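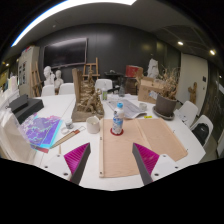
April | Oluf Thoroddsen
44 shares | 20 comments

3.2 Separation of caps and labels before collection

Households in Esden and Pukbridge were asked to keep all empty drink bottles for one collection period and to hand them over in the sacks supplied. A total of 130 households returned at least one sack. Bottles were sorted by hand at the Holst depot on the Wednesday after pickup. For each bottle we recorded whether the cap was attached, whether the label was whole, torn or missing, and whether the body had been crushed.

Cap and label were treated as separate variables. Earlier work in the Brirnance district combined them into a single "prepared" score, which hides the case of a bottle returned with its cap on and its label removed. In our material that case was common in Pukbridge and rare in Esden. The two towns receive the same printed guidance, but the Pukbridge leaflet is issued with a second sheet on paper and film labels.

Label coverage was graded on the uncrushed body. A label was graded as wraparound if it passed fully around the bottle, and as a patch if it did not. Bottles with print applied directly to the plastic were graded separately. Cap color was noted because colored caps are baled apart from clear bodies at Holst (Figure 2).

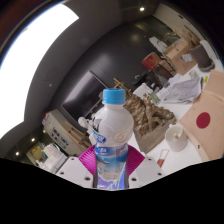 Figure 2. Clear plastic drink bottle with bright blue screw cap and wraparound label.

Of the households that returned sacks, 69 left the cap on every bottle. Interviews suggest that this group is mixed. Part of it follows the current guidance, which asks for caps to stay on, and part of it has never removed caps and was unaware that the guidance had changed. The sack data cannot tell these two groups apart, and we make no attempt to do so here.

Label removal showed no clear relation to household size. It was more frequent where bottles were rinsed, although rinsing was self-reported and was not checked at the depot. Crushed bottles were left out of the label analysis when the grade could not be read with confidence. They are kept in the cap counts given in Section 3.3.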